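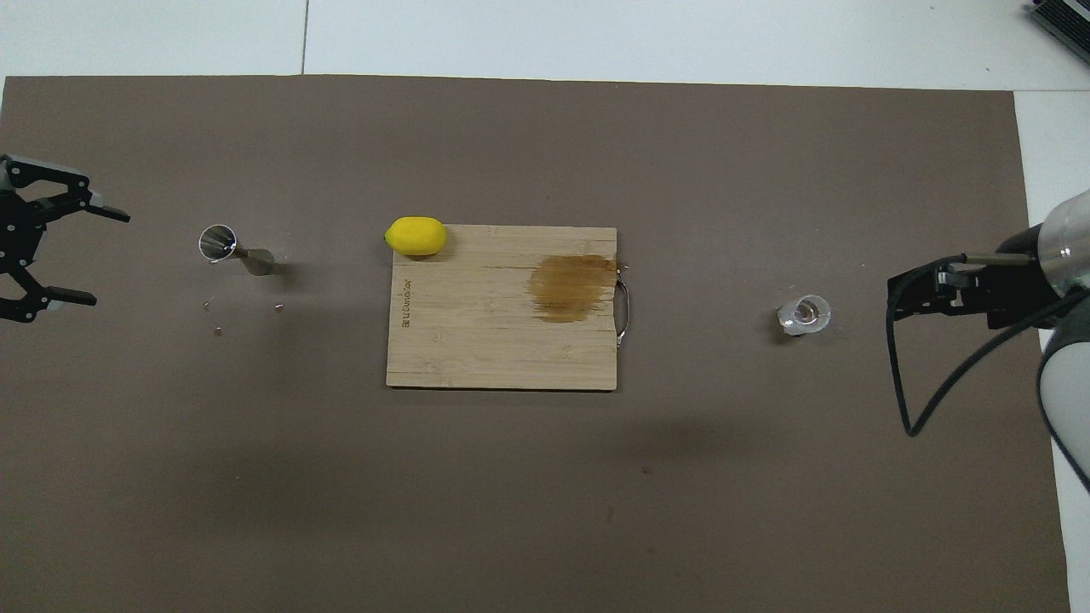
I am collecting demonstrations for a two-arm policy and I would like to ask how much you change the objects between episodes. The plan is 300 episodes for one task: the lemon has to go from the cutting board into the steel cup. At the moment I have recorded 104. I keep the order the same, with the steel cup left of the board, the lemon on its upper left corner and the glass cup to the right, and I only move each thing a few centimeters. My colleague Cengiz says this is too little and the policy will learn the places instead of the objects. I am afraid that with more variation 300 will not be enough. What is your experience?
drarnitz_lab

Your colleague is right in my opinion. A few centimeters is noise. Put the cup on the other side of the board in one third of the episodes, and sometimes take the board away completely.
mpalomino

I do not agree with this. We did it so in April, everything random from the first episode, and the policy was bad everywhere. With 300 episodes you should first have one arrangement which works. After that you make it wider. Otherwise you cannot know if the problem is the data or the training.
Waltraud R.

@Waltraud R. How many episodes did you have for this?
mpalomino

3,000, but from four operators, and each one had a different style of grasping. So maybe it was also the operators.
Waltraud R.

Then I think it was mostly the operators! Four styles in one dataset is a hard thing for a small model.
mpalomino

A different question to drarnitz_lab. Which arm takes the lemon? If the steel cup is always on the left, I suppose the left arm does everything and the right one is only standing there. Then you pay for two arms and learn one. Also I would be careful with the clear glass. Our depth camera gave us very poor values on glass, and we had to go back to color only.
prillus_user

@prillus_user Yes, the left arm takes it. The right arm should hold the glass in a second task, which I did not start yet. We use only color images, so depth is not a problem for us. The big stain on the right part of the board makes me more worried. Should I turn the board sometimes, so the policy does not use the stain as a landmark?
drarnitz_lab

Turn it, or use a second board. The wire handle is also a landmark, it is on one end only.
mpalomino

Please do not change the board in the middle of the set. Finish the 300, train, and then record 30 more with the board turned, only for testing. If it fails on these 30 you have your answer and it has cost you one afternoon.
Waltraud R.

I can live with the 30 for testing. But I would still move the cup now.
mpalomino

Thank you all. I will finish with the present order, keep one operator (me), and record the 30 with the turned board after it. Cengiz wants to move the cup from episode 105 on, so we still have to discuss this one at lunch.
drarnitz_lab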